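What the sorting line changes for the people beside it

I have worked in returns at the Parsons warehouse for long enough to have used three kinds of tape gun. When people outside the building ask me about robots, they want to know one thing, which is whether I am going to lose my job. I understand the question. I just don't think it is the first one to ask. The first one is what the job becomes in the years when you are both there.

Our building takes in 2,000 returned parcels on a normal shift, and more in January. Each one gets opened, checked, and put on a belt, and at the end of the belt somebody picks it up and drops it in the right bin. That last part is the dull part. You stand in one spot and turn at the waist. I did it for two winters and I still have the shoulder to show for it.

In April the company brought in a two-handed sorting robot from a firm called Ciltau, with software from Hukden. The plan was to start small, on a short line in a corner, with plain blocks before any real goods. Those of us on the returns team were asked to help set it up, and I said yes, mostly out of curiosity and partly for the shoulder.

The speed was the first surprise. A good sorter here does 900 pieces an hour on an easy day. In its first weeks the robot managed 200. Management was calm about this, as the sales people had told them to expect it. On the floor there was a fair amount of laughing. By summer it was doing 700, and the laughing had stopped.

Most of the time on the practice line goes to waiting. The hands come up to the rail, fingers spread, and a block comes along the green belt. It is a patient kind of work and it suits a machine. The blue bins are the same sort we use on the main floor, which I was glad of. New equipment often arrives with its own special everything, and then you spend a year looking for spares. 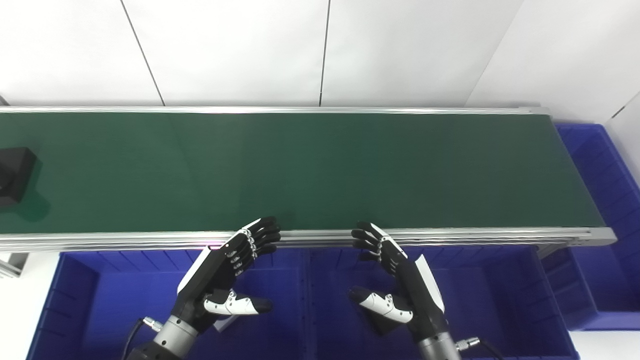
Who knows the work

What struck me in those weeks was how much the engineers had to ask us. They knew motors and code. They did not know that a shoe box with a crushed corner will slide off a stack, or that a bag with air in it has to be pressed before it goes in a bin. We knew that and had never said it out loud. One of my coworkers spent most of a morning explaining how she tells a heavy parcel from a light one before she touches it. It took her that long because she had never had to put it into words.

That is knowledge, and it has a price. I think the company got it too cheaply. We were paid our normal rate to teach the machine, and when the job was done we went back to our stations with a thank-you and a sandwich lunch. Junalach, the other warehouse on our road, gave its people a higher rate for training hours. It was a small raise, but it said that what they were doing was skilled. I would like to see that in writing everywhere before the first crate is unpacked.

What is left over

The second thing that changes is the mix of work. When the easy pieces go to the robot, the hard ones stay with us. I mean the leaking bottles, the box with no label, the coat returned with somebody's keys in the pocket. This is more interesting than turning at the waist all day, and I would not go back. It is also more tiring in the head. An easy parcel used to be a small rest between two bad ones, and those rests are going.

The hourly targets have not caught up. They were written for the old mix, with the easy pieces counted in. If you take out the easy half and leave the number alone, you have made the job harder and called it the same job. I have raised this twice. Both times I was told it was under review.

There is also the talk. Sorting was dull, but there were four of us on the line and we talked the whole shift. I knew whose kid was starting school and whose car had died. A person minding a robot mostly stands alone and watches a screen – and you can't chat much over a screen when a stoppage is your fault. Some people like the quiet. I find it long. Putting two minding stations side by side would cost the company a few yards of cable.

What I would ask for

I am not against the machine. My shoulder is better than it was last year, and I don't want any twenty-year-old to get a shoulder like mine for an hourly wage. If a job wears a body down and a machine can do it, let the machine have it.

But the savings are real money and they go somewhere. So far they have gone up the stairs. I would ask for training pay, for new targets on the day the mix changes, and for a plain statement of how many sorting jobs the company means to keep and for how long. We still have not had that last one. People can plan around bad news. They can't plan around a poster in the break room that says the future is exciting.

The real goods go onto the robot line next, starting with shoes. I have asked to be on the team again, and this time I have asked what it pays.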